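Let Them Log Off Without a Press Release

7 min read
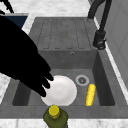
Josué Siqueira

December

There's a guy on Gruka who goes by Puvico, and until this summer he posted nearly every day. Mostly short comedy stuff: bad haircuts, his grandmother's opinions about other people's haircuts, a running bit where he tried to return one sweater to every store in town. He wasn't huge. He was big enough that strangers had opinions about his girlfriend, let's put it that way.

Then he stopped. The last video was a perfectly ordinary one, the sweater again, and after that came nothing for 91 days.

I know it was 91 because there was an account counting. Somebody set up a page whose only purpose was to post a number every morning, along with a screenshot of his profile. I checked that page more often than I'd like to admit. I checked it on vacation. I once checked it at a wedding, during the toast, with the phone under the tablecloth like a ninth grader. So when I complain about how we treat people who go quiet online, please understand that I'm complaining from inside the building.

My opinion, which has lost me a couple of group chats so far, is that creators should be able to leave without telling us why. They can leave for a week or they can leave for good. They can leave in the middle of a series, with part three of the story about the landlord still hanging there, and the rest of us can live with not hearing about the landlord.

People get weirdly heated about this! The first thing I always hear is "but we made them." I've seen that sentence under so many videos that I've started to hear it in one particular voice, sort of a disappointed uncle. We watched, we liked, we shared, so now we're owed. And I do get where it comes from. When you've followed somebody since they had 200 followers and a terrible microphone, it feels like you were there for something. You were! I was there early for a singer from Stulovcombe who used to record in her car with the heater running, and I still feel a silly little pride whenever I hear her in a grocery store. But I didn't write the songs. I tapped a heart with my thumb, usually while waiting for something else to start. If that's an investment, it's the cheapest one I ever made and it paid out in songs I like, so I think we're square.

The second thing I hear is that people are only worried. This one's harder to argue with, because sometimes they are. If a person who talks to you every day through a screen goes silent, your stomach doesn't really know the difference between that and a friend who's stopped texting back. My own stomach certainly didn't. For the first week of the Puvico thing I was concerned, sincerely, in the way you'd be concerned for a neighbor whose newspapers are piling up.

By the third week I was reading theories, and I wasn't worried anymore. I was entertained. I'd make coffee and sit down with the theories. He was in rehab, he was in a lawsuit, he'd been dropped by his management, he'd gotten secretly married in Bragança. (That last one came from a blurry reflection in a window, and the person who posted it had drawn six arrows on it.) One thread went through the comments his sister had left on other people's posts, looking for clues in which emoji she used. I read every word, and I remember noticing that I'd have been a bit let down if he had simply come back right then and said he'd been tired.

Worry doesn't usually hope the story gets better. I think if we're going to use the word we should check ourselves on that.

And then there are the fan bio pages, which I have a whole separate grudge against. You know the ones. Age, height, zodiac sign, dating history, net worth pulled out of somebody's ear. Within a month of his last post, I found several that had added a section called something like "What Happened To Puvico?" and the section said, over many paragraphs, that the writer had no idea. It would tell you he was a popular star on Gruka. It would tell you that fans were curious. It would tell you that he had not made a statement. Then it would ask you to comment with your thoughts. I clicked on four of those in one evening and learned his sign twice, two different signs.

I'm not mad at whoever types these up, they've got rent. What bugs me is how the silence itself became content. The man posted nothing and somehow there was more to read about him than ever. If you were a young creator looking at that, I think you'd draw one of two lessons, and both are lousy. Either you can never stop, or you should stop on purpose every so often for the attention.

Plenty have picked the second one, of course, and this is where my friends usually jump in. What about the fake breaks? What about the ones who wipe their whole profile, leave everybody in agony, and come back ten days later with a perfume? Yes, fine, those are annoying. I fell for the perfume. But they only work because we've all agreed that going quiet is an event. If nobody gasped when a profile went blank, blanking it would sell no perfume at all, and the people who wanted an actual rest could slip out the side door while the rest of us watched something about soup.

I should also say that I've been on the other end of this, in a teeny tiny way. A few years ago I ran an account where I reviewed gas station sandwiches. I had 973 followers at the peak. I'd like that number carved somewhere. I posted on my lunch break and it was the most fun I've ever had with egg salad, right up to the day it stopped being fun and started being a thing I had to do before one o'clock. So I quit. I didn't announce it, because announcing the end of a sandwich account seemed pompous.

I got messages. Most were lovely, and a few were from people who wanted to know if I'd been poisoned, which was fair. But 2 of them were angry, really angry, one of them several paragraphs long, about how I'd built a community and walked out on it. I read that one in a parking lot and felt sick. I started typing an apology. I had a line in there about my mental health that wasn't even true, I just felt I needed a reason that sounded big enough. I didn't send it, but I think about it all the time when I see those gray-background statements with the small white text. How many of those people are telling us something painful because they want to, and how many are reaching for whatever will get them excused from class?

That was with 973 people. I can't picture it with a million.

So what would I like? Nothing dramatic. I'd like a person to be able to put "gone for a while" in their profile, or put nothing, and have that be the whole thing. I'd like the morning-number accounts to get bored. I'd like sisters and roommates and ex-boyfriends to be able to post a photo of a lake without four hundred people asking in the comments where he is. If you're honestly scared for somebody, send one kind message and don't expect it to be answered. And if you pay for somebody's extras every month and they've stopped making extras, cancel the payment! That's the one spot where I'll grant you're owed something, and a creator who keeps charging through a long silence should hear about it. Money's different from hearts.

My cousin thinks I'm being a softie and that fame is a job, and that if you skip work somebody's allowed to ask. Maybe. But when I skip work it's my boss who asks, and she asks me one time, on the phone, and she doesn't draw arrows on my windows.

Puvico came back, by the way. On the ninety-second morning there was a new video, forty seconds long, him in a store with the sweater over his arm. He didn't mention being away. The top comment, when I looked, was "so we're just not going to talk about it??" and it had more likes than the video did.

I liked the video. I left the comment alone, and then I went and unfollowed the counting page, a little late I know. He still hasn't managed to return the sweater.

Enjoyed this piece? Get new essays in your inbox twice a month. Enter your email to subscribe. You can unsubscribe at any time.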